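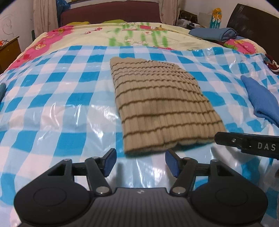
Wrist view, folding task, striped knit on plastic film over checkered sheet. Jaws open.

Ticket: Skindthorpe bedroom site, left gripper
Opened by: Soudabeh Daneshvar, 12 Sep 2026
Status: open

Fault: width reading freezes while the fingers keep moving. Log shows the last good sample, then the same value for 800 ms — no error raised. Seen 3 times, always on thick knits.

Tried: re-zeroed encoder, swapped cable, restarted the Horar logger. Fault came back after the cable swap.

Next: drop the sample rate from 2,000 to 1,000 Hz and repeat. Do not use the affected takes for training.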